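# 手机回收与以旧换新服务常见问题

本页适用于通过Gundeck门店及网上渠道办理的手机以旧换新业务。平板电脑、智能手表及耳机的回收另有规定,请向门店索取相关说明。

## 一、申请资格与估价

**1. 哪些手机可以参加以旧换新?**

凡能正常开机、可进入系统主界面且已退出账户锁的智能手机,均可申请估价。本服务目前收录的型号共328款,完整清单可在门店查阅,也可在网上估价页面输入型号查询。未列入清单的手机仍可交由我们作环保处理,但不计抵扣金额。

**2. 估价依据是什么?**

估价以型号、存储容量、销售地区版本、外观状况及功能检测结果为依据。购买时的价格、购买渠道及是否保留原包装盒,不影响估价结果。

**3. 网上显示的估价是否为最终价格?**

不是。网上估价依据申请人自行填报的信息生成,最终价格以实物检测结果为准。若检测结果与填报情况一致,我们将按网上估价结算。

**4. 估价的有效期有多长?**

自估价生成起14天内有效。逾期须重新提交,新估价可能高于或低于原估价。

**5. 屏幕有裂痕的手机能否申请?**

可以。裂痕未影响触控和显示的,按“外观损伤”等级估价;出现漏液、黑斑、触控失灵的,按“屏幕故障”等级估价。后盖破裂单独计算扣减,不与屏幕扣减合并。

**6. 电池健康度对价格有何影响?**

电池最大容量低于80%的手机将下调一个等级。电池已鼓包的手机请勿邮寄,须携至门店当面办理。工作人员会先将手机放入防火收纳箱,再登记资料。

## 二、交机前的准备

**7. 交机前需要完成哪些操作?**

请依次办理下列事项:

- 备份照片、通讯录、聊天记录及备忘录;
- 取出SIM卡和存储卡;
- 将电子支付、交通卡及门禁卡从手机中移除;
- 退出系统账户并关闭查找功能;
- 解除与手表、耳机的配对;
- 恢复出厂设置。

双重验证程序须在新手机上完成迁移后方可从旧手机删除。近期有申请人在恢复出厂设置后无法登录工作邮箱,此类情况本公司无法协助恢复。

**8. 手机无法开机,数据如何处理?**

无法开机的手机由Ratcombe检测中心接收后,存储芯片将作物理销毁。申请人可在登记时勾选“索取销毁证明”,证明以电子文件形式发送。

**9. 是否需要提供购机发票?**

一般无须提供。检测金额超过400元的手机,申请人须出示有效身份证件,并签署所有权声明。由他人代办的,代办人须同时出示委托书及双方证件。

**10. 充电器和数据线要一并交回吗?**

不需要。随机附送的配件不计入估价,一经寄出恕不退还。保护壳及屏幕贴膜请自行拆除,贴膜不易揭下的可由门店代为处理。

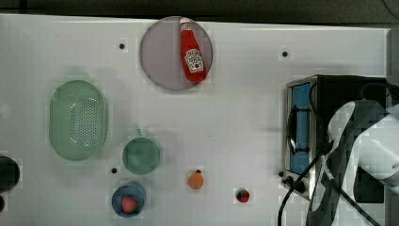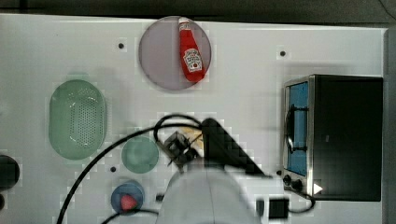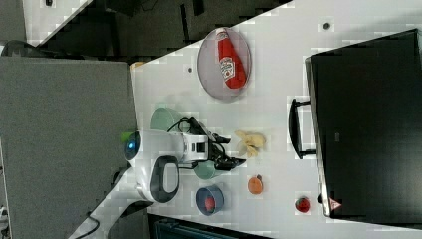

*三幅图中均可见桌上圆盘内的红色番茄酱瓶。*

## 三、邮寄与检测

**11. 如何邮寄旧手机?**

网上申请获受理后,系统会发出预付邮资标签。请将手机关机,用缓冲材料包裹后装入硬质纸盒,并将标签贴于纸盒正面。每个纸盒只可装一部手机。同时交回多部手机的,请分别申请标签。

**12. 邮寄途中发生损坏或遗失由谁承担?**

使用本公司预付标签且包装符合上述要求的,由本公司按网上估价承担。申请人自行选择其他寄送方式的,手机在检测中心签收之前的风险由申请人承担。

**13. 检测包括哪些项目?**

检测共40项,涵盖显示、触控、前后摄像头对焦、光学防抖、扬声器、麦克风、指纹及面部识别、无线网络、蓝牙、充电接口、无线充电及按键等。摄像头项目除拍摄测试外,还会检查镜片划痕和镜组内部积灰。多摄像头机型逐一检测,任一镜头无法对焦即视为功能故障。

**14. 检测需时多久?**

门店检测一般可当场完成。邮寄的手机自检测中心签收起三个工作日内出具结果。新机发布前后申请较为集中,处理时间可能延长,届时会在网上估价页面另行公告。

**15. 对检测结果有异议怎么办?**

申请人可在收到结果后五天内提出复检,复检由另一名检测员进行。复检事务由Nilmini Bhattacharjee主管负责,复检结果以书面形式通知。申请人仍不接受的,可要求退回手机,退回运费由本公司承担。

## 四、结算与退换

**16. 抵扣金额如何支付?**

申请人可选择直接抵扣新机价款,或转入本人名下的银行账户。选择抵扣的,须在同一笔订单内完成,余额不予结转。选择转账的,款项在确认检测结果后五个工作日内汇出。

**17. 可否与其他优惠同时使用?**

可与Uddin会员积分同时使用,不可与企业团购价或员工价同时使用。分期付款的订单,抵扣金额先从首期款项中扣除,超出部分依次冲抵后续各期。

**18. 先取新机、后交旧机是否可行?**

可以。购机时须登记旧手机的序列号,并于取得新机后14天内交回。逾期未交或交回的手机序列号不符的,已抵扣金额将从原付款方式中收回。

**19. 新机退货后,旧手机能否取回?**

旧手机一经确认检测结果即进入清除及翻新流程,不能取回。新机符合退货条件的,已抵扣金额以转账方式退还申请人。

## 五、翻新机的选购

**20. 回收的手机最终去向如何?**

检测合格的手机经清除数据、更换必要零件后,以“Iten”系列翻新机出售。不合格的手机拆解后,可用零件留作维修,其余材料交由持牌机构处理。

**21. 翻新机的保修期是多久?**

自交付起90天,涵盖非人为原因造成的功能故障。电池容量自然衰减、外观磨损及进液不在保修范围之内。保修期内更换的零件,其保修随整机同时届满。

**22. 翻新机的外观等级如何区分?**

分为甲、乙、丙三级。甲级正常距离下无可见痕迹;乙级边框或后盖有轻微划痕;丙级有明显磨损或小凹痕。各等级的功能检测标准相同,差别仅在外观。

**23. 翻新机是否仍具防水性能?**

凡曾拆机维修的翻新机,本公司不保证其保有出厂时的防水等级,请避免接触液体。是否曾拆机,可在产品页面“维修记录”一栏查阅。

## 六、联络与投诉

**24. 如何查询办理进度?**

请在网上估价页面输入申请编号及登记手机号码的末四位。若登记号码所用的SIM卡已停用,请先到门店更新联络资料。

**25. 投诉应向何处提出?**

门店服务事宜请联络门店事务经理Sze-wing Ng;邮寄、结算及个人资料事宜请联络客户关系主任Sunil Siriwardena。来函请注明申请编号,并附上相关单据副本。本公司在收到来函后七个工作日内答复。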